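Stop Explaining the Ending to Me

Posted 02/11/2025

I went to see Drurkemell at the Bundico last week, and I want to talk about the last 11 minutes, because I have been cranky about them ever since. If you haven't seen it and you care about spoilers, go and see it first. It's a good film! It's a very good film for most of its running time, and that's what makes me so mad.

Quick version for everybody else. A woman goes back to the river town she grew up in to sell her mother's house. There's a locked shed. She doesn't open it. For nearly the whole movie she walks past that shed, hangs washing near it, eats her lunch with her back against its door, and we sit there going slowly out of our minds. I loved it. The fellow next to me was gripping his popcorn like a steering wheel.

And then, with the end in sight, her brother turns up and tells her what's in the shed. And why their mother locked it. And how that made everyone feel. He might as well have handed out notes.
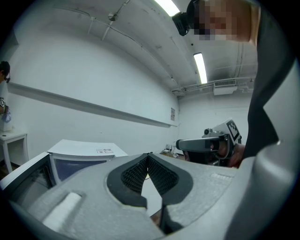

My complaint with this sort of ending is that it takes away the part that belonged to me. I'd been building my own shed in my head the whole time (mine had a boat in it, don't ask) and I was happy there. A good film leaves you to work with what you can see and trusts you with the rest. Think of two black pads angled into a V with a narrow gap between them, and only a sliver of floor showing through. Your brain fills in the rest of the floor without anybody asking it to. Films used to leave that gap alone a lot more often, or at least the ones I grew up renting did, and I don't remember walking out of them feeling cheated.

But isn't it just clearer?

Sure, it's clearer. So is the back of the box. I've had this argument with half my family by now, and the case for the other side goes like this: people are tired, they paid good money, they want to know what happened. My sister reckons an ending that doesn't tell you is a director showing off. She's got a point with some of them. I sat through Hutapea a couple of years back, the one with the lighthouse and the goat, and I still couldn't tell you whether anyone in it was alive. That film didn't leave me room to think, it left me in a paddock with no fence and went home.

So I'm not asking for fog. I want to know what's at stake, who wants what, and roughly where everybody's standing when the lights come up. Drurkemell had all of that sorted before the brother got out of his car. We knew she was scared of the shed. We knew she'd never forgiven her mum. There's a shot where she puts the key in a teacup and puts the teacup back in the cupboard, and if you'd rolled the credits right there I would have stood up and clapped like a lunatic.

I have a theory that it's a test screening thing. I've got no proof, so take it as the grumbling it is. I picture 62 people in a room with pencils, and one of the questions is "Did you understand the ending?", and enough of them tick "not sure", and someone upstairs panics. But not being sure is a perfectly good way to feel at the end of a movie. It's what you talk about in the car. We had a 2 hour drive home after Dadel, back when that was on, and we argued about the phone call the entire way and missed our turnoff. I couldn't name you another film from that year that got more than a "yeah, not bad" out of us before the seat belts were on.

The dialogue in that last stretch is what really gives it away, too. Up to then nobody in Drurkemell says what they mean. They talk about gutters, and the price of the house, and whether the dog's too fat. Then suddenly the brother's speaking in whole paragraphs with his feelings in alphabetical order. The actor does what he can. He looks at his boots a lot. I felt for him.

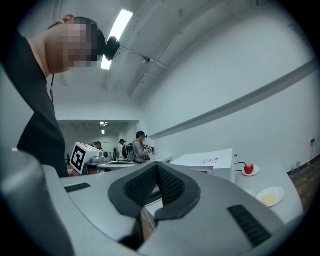 What I'd have done instead

Easy for me to say from the cheap seats, I know. But keep the brother! Let him drive up, let him get out, let the two of them stand there looking at the shed. He says, "You haven't opened it." She says, "No." He asks if there's anything for tea. They go inside and the door swings shut and we stay out in the yard with the washing.

You'd lose some people, and I'm fine with that. They might even come round to it a week later, doing the dishes, when it occurs to them what their own version of the shed had in it.

I'm going again when my sister's in town, and I've already told her I'm leaving when the brother's car pulls up. She says she's staying put, and she'll tell me in the foyer how it ends.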